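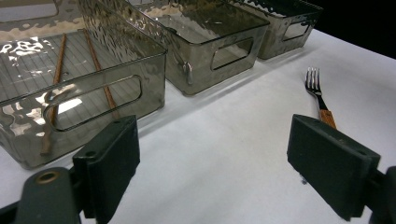
Roltberg Diners' League Asks Carry-Outs to Back Up "Made to Order" Signs

ROLTBERG, Wednesday, March 10, 2021 – The Roltberg Diners' League said today that too many of the town's carry-out restaurants are advertising food as "made to order" when customers have little way of knowing if it is. The group is asking owners to post a short note at the counter saying what is cooked after the customer pays and what is made ahead.

The league bought 5 lunches at Devadiga, the noodle shop on Mill Street, in December. Every one was handed over in less time than the dish takes to cook, according to the group.

"The food was fine and I'd eat it again," said Anitha Mudaliar, who chairs the league. "But a bowl of braised beef doesn't get made in the time it takes me to find my wallet. Just say it was made this morning. Who would mind?"

The league also has doubts about Flavov, the ordering app used by many local kitchens, which puts a "Fresh Now" badge beside some dishes. Restaurants choose the badge themselves. Flavov told the league it "trusts its partners." The league would like to hear what happens when a partner gets it wrong.

A survey form was mailed to 3000 homes, and 1279 came back. Most people who answered said they had paid extra for a dish because of a freshness claim. The league warns that people with complaints may be more likely to reply – the number should be read with that in mind.

Owners who want to send in a note for review can write to Vimala Mudaliar at the league office. There is no fee and no sticker for the window.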